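Jorkano publica 1025 demostraciones de robot y deja sin contestar la pregunta principal

La empresa asegura que su nuevo conjunto de ejemplos acortará el aprendizaje de tareas domésticas. Casi todo él procede de un simulador.

Lun 3 marzo

Jorkano presentó ayer por la tarde, en una sesión retransmitida por internet, un conjunto de 1025 demostraciones destinado a entrenar brazos robóticos en tareas de cocina y de mesa. La compañía lo describe como «la base que le faltaba al robot doméstico». Es una frase muy grande para un paquete de ficheros que, según su propia documentación, contiene 111 demostraciones hechas con un robot físico. Las demás se grabaron en cocinas generadas por ordenador.

El material se ha reunido a lo largo del invierno con teleoperación: una persona maneja el brazo con un mando, ve lo que ve la cámara montada junto a la pinza y repite la tarea hasta que el programa da el episodio por bueno. Después, un modelo aprende a imitar esos movimientos. El método es conocido y Jorkano no pretende haberlo inventado. Lo que vende es la cantidad, el orden de los datos y una licencia que permite el uso comercial, previa solicitud por formulario.

Las tareas son cuatro: coger un objeto, colocarlo en una zona señalada, apartar un obstáculo y empujar una pieza hasta una marca. La nota de prensa las agrupa bajo el título «vida cotidiana». Abrir un cajón atascado, doblar un trapo o recoger algo que se ha derramado no figura en la lista. Preguntada por ello, la empresa respondió que el catálogo «crecerá de forma orgánica» y remitió a una segunda entrega prevista para mayo, sin precisar qué incluirá.

Nasrin Talebi, que dirigió la recogida de datos, defendió en la presentación el peso del simulador. «En una cocina real pasamos media mañana devolviendo cosas a su sitio. En la simulada pulsamos un botón y volvemos a empezar», dijo. Admitió también que el salto al robot físico «cuesta» y que los resultados varían mucho de una tarea a otra. Cuánto varían no se sabe, porque la tabla de resultados que acompaña al conjunto da una única media para todas ellas y la calcula dentro del simulador.

Ese es el punto flaco del anuncio. Un modelo entrenado en un entorno virtual y examinado en ese mismo entorno suele sacar buena nota. La fricción, el peso, la holgura de una articulación gastada o la luz de una ventana a las seis de la tarde son asuntos distintos, y para ellos la documentación reserva un apartado de 2 páginas con el título «Consideraciones futuras». No hay en él ni una cifra de aciertos con el brazo real.

Tampoco queda claro qué se considera un episodio válido. En las instrucciones para los operadores se lee que la demostración se acepta cuando el objeto «queda en la zona», pero no se explica si debe quedar entero dentro, si basta con que la pise o cuánto tiempo tiene que permanecer quieto. Parece una minucia y no lo es. Si el criterio es laxo, el modelo aprenderá a ser laxo, y quien descargue los datos lo descubrirá semanas más tarde, con el brazo ya montado.

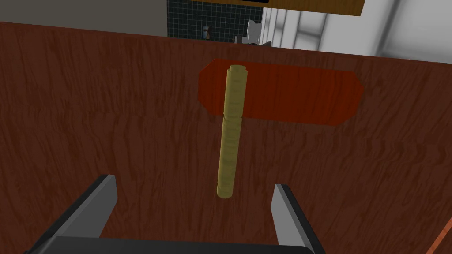
Los criterios de aceptación son lo primero que debería revisar quien piense usar el conjunto, antes incluso que el número de episodios. Una definición como «queda en la zona» deja margen para discutir casi cualquier cosa. Con una vara larga de color tostado, cuyo extremo se superpone a una zona rojiza y el resto del cuerpo queda fuera de ella, frente a una pinza abierta, dos personas razonables pueden dar respuestas opuestas a la pregunta de si la pieza está colocada. El manual no resuelve el caso de los objetos alargados. Jorkano dice que el programa «lo decide de manera consistente», lo que puede ser cierto y seguir siendo un mal criterio.

La variedad es la otra duda. La empresa habla de «cientos de cocinas», aunque la documentación aclara que se trata de combinaciones de los mismos muebles, acabados y texturas, recolocados de forma automática. Cambiar el color de un armario ayuda a que el modelo no se aprenda de memoria el fondo. Que eso equivalga a haber trabajado en cientos de cocinas es una lectura generosa – y es la que aparece en el titular de la nota.

Varska, que comercializa un conjunto parecido, publicó hace un año resultados separados por tarea y por tipo de robot. Eran bastante peores de lo que sus clientes esperaban, pero al menos permitían decidir si merecía la pena pagar. Talebi evitó la comparación y señaló que «cada equipo mide lo que necesita medir». A la petición de este medio de ver las 111 demostraciones físicas por separado, con sus fallos incluidos, la compañía contestó que los intentos fallidos se descartan y no se conservan.

Es una decisión difícil de entender. Los fallos ocupan poco, ya están grabados y muchos laboratorios los piden expresamente para enseñar al sistema a corregirse. Tirarlos deja además sin saber cuántos intentos hicieron falta por cada episodio aceptado, un dato que daría una idea bastante exacta de la dificultad real de cada tarea y del coste de ampliar el conjunto.

La descarga está abierta desde esta mañana para universidades y, bajo petición, para empresas. Los episodios vienen con las imágenes de la cámara, las posiciones del brazo, el estado de la pinza y una frase breve que describe el objetivo. Las frases están solo en inglés. Jorkano no ha dado fecha para otras lenguas ni ha confirmado si la entrega de mayo traerá resultados medidos en una mesa de verdad.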